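Tessellations Underfoot: Tiling Patterns in the Old Buildings of Silumcombe
Year 9 Mathematics Investigation
Cheng-en Lui
19 July 2019

Why I chose this topic

My nan's front hallway has a floor of tiny white and black tiles, and I have walked over it my whole life without looking at it properly. Then in May we did tessellations in class and I went straight to her place after school and lay down on the floor with a ruler! I wanted to find out which patterns were used in the older buildings in our town and whether the maths we learned could explain them.

Method

I visited 40 buildings, mostly houses on the hill plus the library, the old baths and the Arkard Arcade. At each one I sketched the pattern, measured one tile of each shape and worked out the angles at a corner where tiles meet. Two owners also let me make rubbings with butcher's paper and a crayon, which came out beautifully. I left out any floor laid after the war.

What the theory says

For shapes to fit around a point with no gaps, their angles have to add up to 360 degrees. If you only use one regular polygon, just the equilateral triangle, the square and the hexagon will do it. A regular pentagon has angles of 108 degrees, so three of them leave a gap of 36 degrees and four won't fit at all. 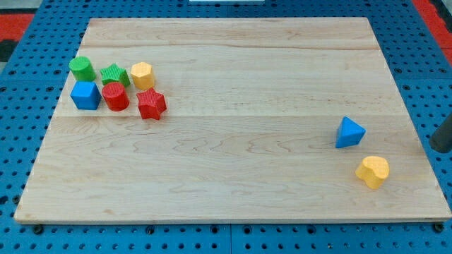 Hexagons were easily my favourite part of the project. Each inside angle is 120 degrees, so three meet at every corner, and they also cover more area for the same length of edge than squares or triangles do. You can get a feel for it with little kids' shape blocks: a set of yellow hexagons like the one in the back row would pack together perfectly, while a set of green cylinders standing on end would always leave curvy little gaps. The baths have a hexagon floor in the entry, and I counted 1,020 whole tiles in it (it took almost all of my lunch and I'd happily do it again).

Results

Squares were the most common pattern, often turned on the diagonal. Next came octagons with small squares between them, where the corner sum is 135 + 135 + 90. The best surprise was in the arcade, outside the Zokau shoe shop, where triangles, squares and hexagons all share the same corners. I checked that one twice and it adds up to exactly 360.

Problems

Worn edges made some tiles hard to measure, and the library had a mat glued over the part I most wanted to see. Next time I would bring a better torch and kneepads.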